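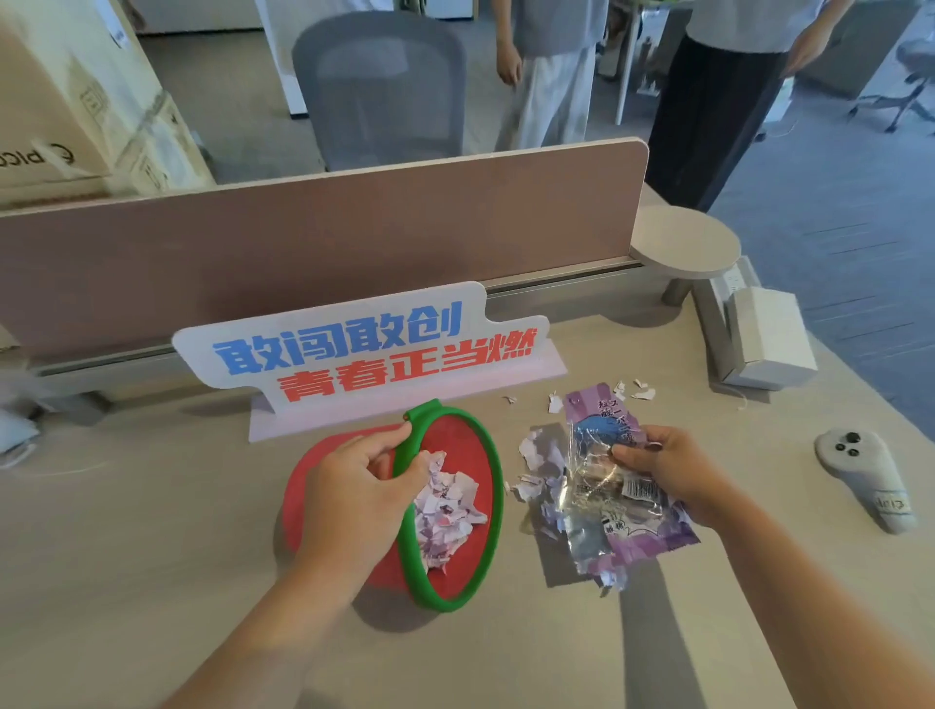 Clearing torn paper and a snack wrapper off a desk into a red bin with a green rim.

FOR IMMEDIATE RELEASE
9 October 2018

Plusto publishes free good-practice rules for recording and grading desk cleanup tasks

We've been arguing about trash for most of the year, and today we get to share what came out of it! Plusto is releasing the Fulurent Guidelines, a free set of good-practice rules for anyone who teaches robots to tidy a desk by recording people doing it first. I wrote a good chunk of them, so I've been asked to write this announcement too, and I promise to keep it shorter than the guidelines.

The full text has 202 clauses. I know, I know. Most are one sentence long, and you can get going with the short version, which fits on 2 pages and hangs nicely next to a workstation.

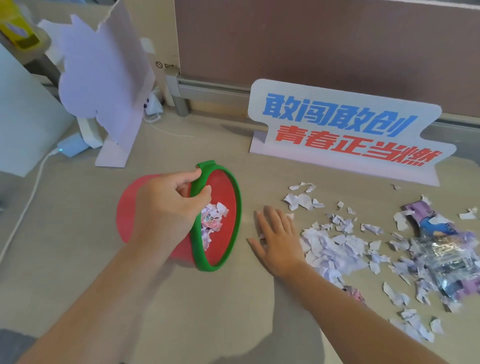
Reading time: 3 min

So why tidying? It's a job everyone understands and very few teams define the same way. One lab calls a desk clean when the big pieces are gone. Another wants every last fleck in the bin. Both write "task complete" in the log, and then somebody puts the two sets of recordings together and wonders why the robot quits early. We did exactly that with our own Cliver project (twice, I'm sorry to say), and the second time is when we started writing things down.

The guidelines are split into 5 parts: the workspace, the objects, the person doing the task, the record, and the review. These are the rules people who read the drafts asked about most.

Torn paper gets its own category. A ripped scrap doesn't behave like a wrapper and a wrapper doesn't behave like a box, so the guidelines ask you to log them separately. Clear plastic is logged separately too, even when it's lying right on top of something printed.

Say what stays. Before a session starts, the task sheet has to list everything on the desk that isn't trash – signs, cables, controllers, power adapters, all of it. If a sign is meant to be standing at the end, write that down. We had a long back-and-forth over whether moving something and putting it back counts as leaving it alone. The answer in the guidelines is yes, provided the move is logged.

Let people work the way people work. Some hold the bin and drop things in one at a time. Some tip the bin over and sweep. Both are fine! The rule is that you don't coach one method unless the method is the thing you're studying, and if you do coach it, you say so in the record.

Grade against the written standard. There are 3 grades for a finished desk: clear, clear with flecks, and not clear. The reviewer picks one from the task sheet's definition and can't be the same person who did the tidying. Earlier drafts had a percentage score and I fought hard for it. I lost, and having tried both I'd now say the grades are much easier to live with.

Bystanders come first. If other people share the room, they're told before recording begins and they can ask for any session they show up in to be pulled. They don't have to give a reason. Faces are kept out wherever the setup allows, and the sheet says who to talk to if you change your mind later.

Keep the failures. A dropped wrapper or a knocked-over bin stays in the record with a tag on it. Deleting those sessions makes the numbers look lovely and teaches the robot nothing about picking things back up.

The guidelines are voluntary. There's no certificate or badge, and following them doesn't replace whatever safety rules already apply to your equipment or your building. They also cover desks only, for now. Kitchen counters came up at every single meeting and we kept saying "next time," so a draft on wet and sticky messes is planned for November.

You can copy the text, change it and use it at work without asking us. If you change the grading definitions, please give your version a different name so readers can tell them apart. Comments are welcome from anybody, and we're especially keen to hear from small teams who find a rule too fussy to follow on an ordinary working day.

About Plusto
Plusto develops training methods and task standards for household and office robots. The Cliver project studies everyday tidying.

Press contact
Plusto Communications, Fulurent Guidelines desk. Copies of the full text and the short version are available on request.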